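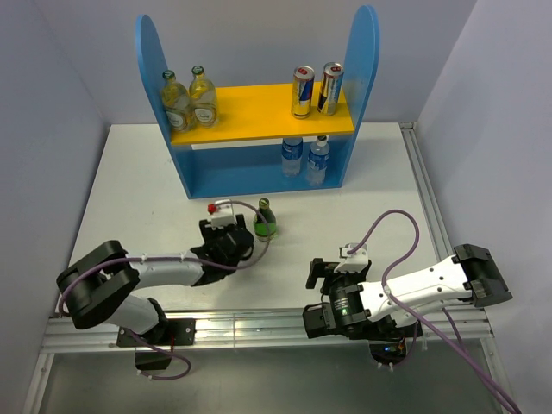
Where we are with the shelf task

2019-08-14
By Vivek Solanki

Hi all, this is the update for the Ketudmont grant, and it's a happier one than the last! Back in July I was grumbling that the left arm could only deal with a bottle if it stood exactly where we'd shown it. We've gotten past that, mostly, and I want to explain how before I get into the money stuff.

The short version is that we changed how we collect demonstrations. We used to set up the blue shelf the same way every time, run a whole batch, then move things and run another batch. The policy (we're still calling it Stalus) just memorized the batches. Now we shuffle between every single demo: glass bottles and cans up on the yellow board, water bottles down in the compartment, and the small green bottle out on the table in front, or any other mix we feel like. It's slower and kind of annoying to do, but wow, it helps. We recorded 600 demos this way at the Traltbridge lab, and with the old data added in we're at 880.

On the same test we used before, Stalus now gets the right item into the gripper on 90 percent of tries when the item is out on the open table. It was 60 percent with the batch method. Same network, same training time, so I feel pretty good saying the shuffling did it.

Now the part I'm less happy with. The lower compartment is still hard. The yellow board hides the top of one of the bottles from the fixed camera, and the arm likes to come in too high and bump the board. The sensors on the grippers ought to help here, and right now the policy pretty much ignores them. My plan is to blank out the fixed camera for part of each training run so it has to lean on the wrist view. Pathak tried a small version of this and the approaches looked lower to me, but I don't have numbers I'd want to put in a report yet.

The other thing is handing off between arms. We have plenty of demos where one arm works and the other stays folded, and very few where they share a job. I'd like to spend the next stretch on that, starting with the green bottle (it's small, it stands up well, and both arms can get at it).

Money is fine. We're under on parts and over on operator hours, so I'd like to move some from one to the other if that's okay with you. Let me know and I'll send the form over.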